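**Kraft paper** is a strong, usually brown paper made from wood pulp cooked by the kraft process. It turns up as grocery bags, parcel wrap, table covering and the stuffing in boxes far too large for what was ordered. The name comes from the German word for strength, which is a fair amount of glory for something most people throw away on the way back from the front door.

## Manufacture

Wood chips are cooked under pressure in a strong alkaline liquor that dissolves the lignin, the natural glue holding the fibers together. The fibers that survive are long and tough. Left unbleached, they keep the familiar brown color. Bleached, they become white kraft, which costs more and shows every fingerprint.

The process also releases sulfur compounds with a smell of old cabbage. Mill towns have traditionally called this "the smell of money," a phrase used mostly by people who live upwind. The mill at Lakgate moved its main cook to 4 a.m. one June after complaints, and then received complaints from people who got up at 4 a.m.

## Grades and weights

Sheet weight is given in grams per square meter. Light wrapping grades start at roughly 40, while heavy liner for boxes can reach 200 or more. The Sutherland merchants sold a grade marked 38 for years, to the lasting annoyance of printers who had set their machines for 40.

## Uses

Most kraft is made for packaging. Rolls are also sold for covering floors and worktables, where the paper takes tape and pencil marks well and can be torn off and replaced. Alfie Rowbotham's *Pralgate Guide to Wrapping* gives eleven pages to this use and half a page to gifts - the author did not care for birthdays.

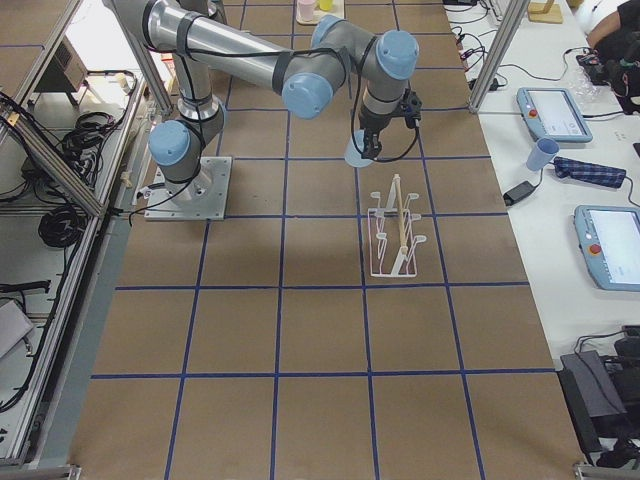
Which side of the paper should face up? On machine-glazed kraft, the shiny side goes up if the sheet has to be wiped and the dull side if it has to be written on.

## Storage

Rolls should be kept dry and stood on end. Damp kraft curls, and it tends to keep the curl. The Muvar warehouse handbook recommends a day of rest in the room where the paper will be used before any roll is cut.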